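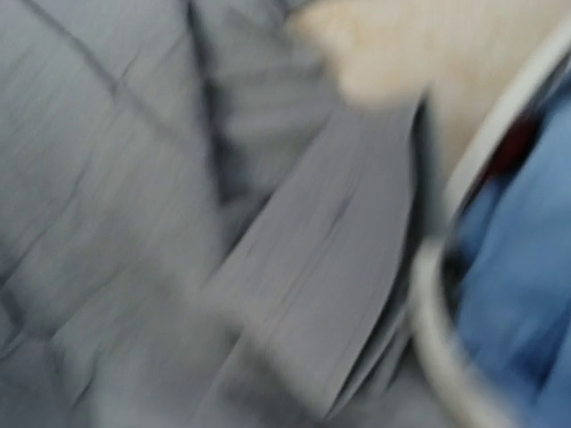
The open day at Skidine started at 10, and by half past there was a line down the hall for the laundry bay. I had come with my mother. She worked 14 years in the laundry at the Jekbridge Hotel, and she wanted to see what they had built.

A young woman in a company shirt let us in with the next group. The robot had one arm and stood at a table with gray cloth on it.

"It's going to pick up one piece and fold it," the woman said. "Then it does the next one. Please stay behind the tape."

The arm came down and took hold of some cloth by the middle. It lifted, stopped, and let go. It tried again farther over and got a corner.

"It should have started with the corner," my mother said.

"It's looking for the corner," the woman said. "In a heap, that's the hard part."

My mother nodded. She had taught new girls for years, and most of them had grabbed the middle too.

The arm laid the piece out and folded it over once. The edges were off by a finger's width. A man behind us asked how many pieces it could do in a day. The woman said 300 on a good day, and the plan was for 800 by next June. He wrote that down. He was from Tendale, by his badge, and I guessed he was there to buy.

"We did more than that before lunch," my mother said to me. She didn't say it quietly.

The woman heard her and came over to the tape. She asked where my mother had worked, and for how long, and then she asked what she did with a piece that was twisted up in another one.

"Shake it," my mother said.

"It can't shake very well yet."

"Then pull it toward you, low, and keep it on the table. Don't lift. If you lift, the other one comes with it."

The woman took a pen out of her pocket and wrote this on the back of her hand. Behind her the arm had picked up two pieces together and was holding them in the air.

"Like that," my mother said.

They let us stay through the next group. At noon the bay closed for lunch, and we walked out to the parking lot. My mother had taken a brochure. She read it in the car with her glasses on, all the way to the Prajapati Road exit, and then she asked me if I thought they paid people to come in on Fridays.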